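Hi Chiến Doãn,

Quick update on the Irik lounge for March – it's moving along nicely, and I think you'll like how the room is coming together! The round glass table is in, and I'm so glad we went for clear glass over the painted top Bouchard offered us, because you still get all that speckled gray carpet and the corner doesn't feel crowded.

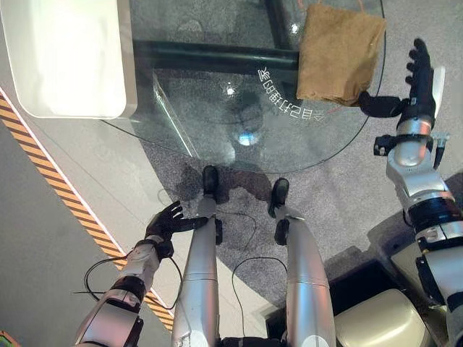
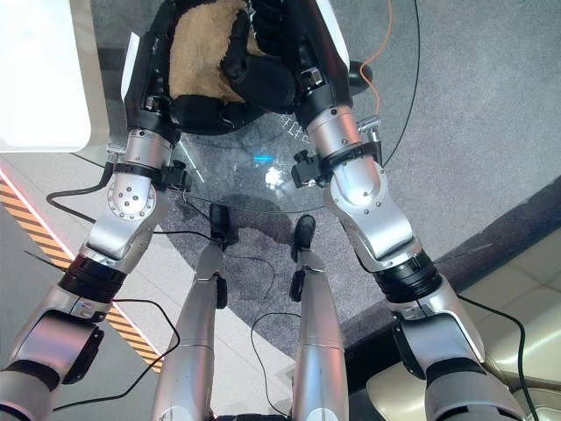
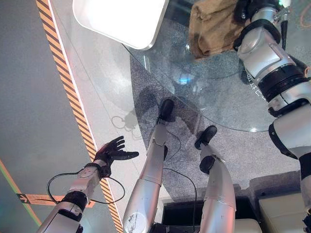 On the money side, we've spent $1409 of the grant so far, mostly on furniture and delivery. The lamps from Tumico came to $79 each, a bit over what I'd penciled in, but Chun-yin Lo talked them into dropping the shipping fee (thank you, Chun-yin!). I still owe you the receipt for the curtain rod.

Next up are the shelves, which should take six days once the brackets get here, and then the reading cushions. More than 10 families have already asked when they can come in and use the room, so I'd love to get a yes from you on the cushion fabric soon. I'll send the two swatches over with the receipt.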